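Datenkarte: Kabelsatz und Platine, Arbeitsplatz Clerkerau

Drucken | Per E-Mail senden

Stand: Juni
Pflege: Annelies Gasser
Durchsicht der Texte: Salma Nasr

Inhalt

Der Bildsatz gehört zum Projekt Jemham und umfasst 377 Aufnahmen eines kleinen Kabelsatzes und der Platine, zu der er gelegt wird. 95 davon zeigen den Kabelsatz allein, die übrigen den ganzen Tisch. Alle Aufnahmen stammen vom selben Arbeitsplatz in Clerkerau. Die Bilder liegen in 16 Ordnern, die Nummerierung folgt der Ablage und sagt nichts über die Reihenfolge der Arbeitsschritte. 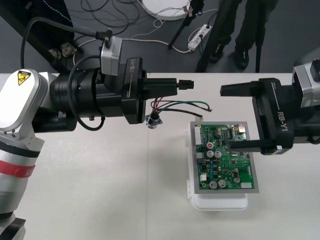 Der Kabelsatz wird in den Beschriftungen immer vom Stecker aus benannt. Als Stecker gilt das schwarze Kunststoffteil, als Buchse das runde Metallteil am anderen Ende. Bei frei hängenden Litzen wie den roten, grünen und schwarzen hier, die zur Platine hinüberreichen, steht zusätzlich »offenes Ende«, wenn die Isolierung entfernt ist. Farben werden so notiert, wie sie im Bild erscheinen — eine Zuordnung zu Signalen enthält der Datensatz nicht.

Platine und Unterlage

Die grüne Platine liegt erhöht auf einem weißen Kunststoffbehälter. In den Beschriftungen heißt er durchgehend »Unterlage«, auch wo frühere Fassungen »Schale« oder »Dose« schreiben. 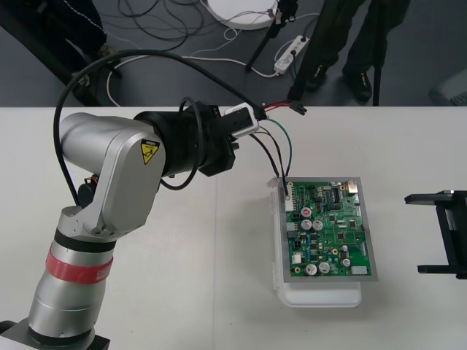 Die alten Bezeichnungen stehen noch in der Spalte »bemerkung« und können beim Einlesen übergangen werden. Wer mit Version 2 arbeitet, findet dort außerdem die Kürzel von Bennani, dem Lieferanten der Kabel. Sie sind nicht vollständig.

Nahaufnahmen

Bei Nahaufnahmen wird jede Leitung einzeln beschriftet, vom Gehäuse bis zur Buchse. Leitungen, die aus dem Bild laufen, erhalten den Zusatz »Rand«.
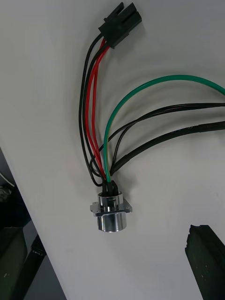 Kabelsatz mit runder Metallbuchse und schwarzem Steckergehäuse auf weißer Tischfläche.

Bekannte Mängel

Schwarze Leitungen sind vor schwarzem Hintergrund schlecht zu trennen. In den Übersichten fehlen deshalb bei fast 16 Aufnahmen die Linien für einzelne Adern.

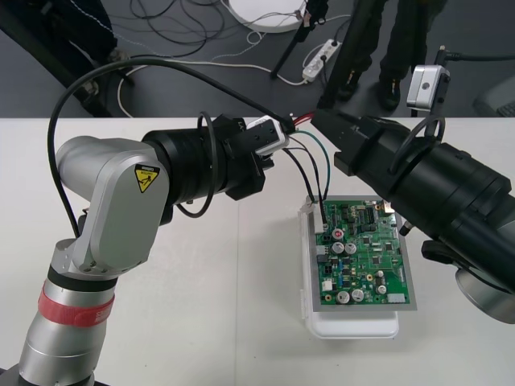
Übersicht des Tisches, grüne Platine auf der weißen Unterlage.

Nutzung

Weitergabe innerhalb von Truvosano ist frei, sonst bitte vorher bei Annelies Gasser anfragen. Korrekturen an den Beschriftungen nimmt Salma Nasr entgegen — am besten mit Ordner und Bildnummer.

2 Kommentare | Drucken | Per E-Mail senden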